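Search this site Enter keywords Go

Patio furniture that lives indoors – durability and cost
Project report, second draft, September 22, 2024

Aim. Find out whether outdoor tables make sense in small rental flats, where people want something cheap that can go on the balcony later. We compared 2 tables, the Flesia and the Hendora, over one semester.

Method. Borrowed both from Pesonen, the shop near campus. Used daily for meals, laptop, homework. Wiped down with dish soap. Colour checked against a paint card at the start and again in May. Survey went out to students in shared housing, 951 sent, 621 came back, 617 usable (four were blank).

Results. Most people who answered already had at least one outdoor piece inside, usualy chairs. Main reason was price, then weight. Main complaint was crumbs and pens going through the holes. Second was noise, metal legs on a hard floor. Felt pads fixed that for us but fell off the Hendora twice.
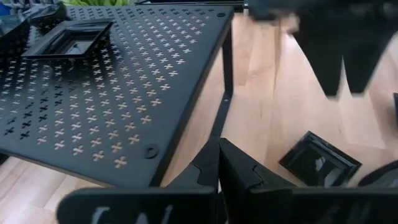

Flesia finish held up better. Hendora had dull patches near the middle by the end, maybe from hot mugs, we didnt test that separately. Should have. Grillisent makes a cover sheet for tables like these but it was out of stock so no data.

Limits. One flat only. Survey asked about price before comfort, which probably pushed answers a bit. No balcony testing – too much rain and we had to give the tables back.

Still to do: fix the labels on the cost graph, add references.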